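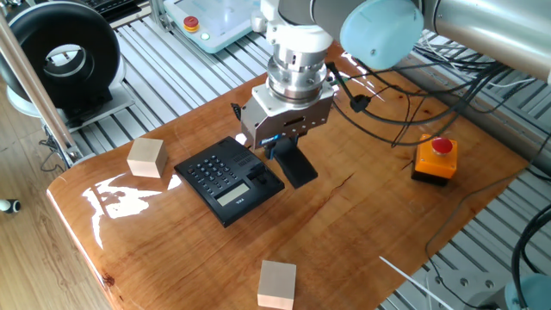 Ticket 1197
Opened by: Troels Bach
Category: Desk phones
Priority: normal (was low, see below)
Status: closed

August 30, 2019, 9:12
Black desk phone, ext 308. Display comes up then goes blank after a minute or so. Dial tone ok. Buttons ok I think. Need it for the Mumley calls this afternoon so pls bump this up.

9:20 - Riedl
Bumped. Does it go blank on a call or only when idle? And which wall port?

9:31 - Troels
Idle. On a call it stays on. Port 93. Tried turning contrast up, no differnce.

9:34 - Riedl
Ok so probably the idle setting and not the screen. Menu, Display, Idle timeout. What does it say?

9:47 - Troels
Says 2. No unit. Minutes??

9:50 - Riedl
Minutes. Set to 0, save, hang up, leave it alone for five. Don't press anything or the timer starts over.

10:08 - Troels
Went blank again. Checked the menu, back to 2. So it's not saving.

10:15 - Riedl
Right. Config is being pushed from the server then, overwrites whatever you put in. Tudine did the same thing to the second floor in June. Will look at the profile. Meanwhile try a different line cord, if only to rule it out. There's a bag of them in the supply closet, top shelf.

10:40 - Troels
New cord, same. Old one was pretty kinked by the plug so threw it out anyway. Also the 7 sticks a bit, you have to hit it square in the middle. Separate ticket?

10:44 - Riedl
No leave it in here. Pull the power, turn the phone over and tap it, crumbs mostly. Compressed air if you have some. No spray cleaner on the keys please.

11:26 - Riedl
Found it. 308 was in the lobby profile, that one has the short timeout. Moved to the office profile. Unplug, count to ten, plug back in. First boot is slow, let it finish.

11:52 - Troels
Rebooted. Timeout now says 0 and display still on after 20 min. 7 is better, not perfect. Good enough for me.

11:55 - Riedl
Closing. If the 7 gets worse reopen this one and I'll swap the handset and base together, have a spare from the Trendavus office.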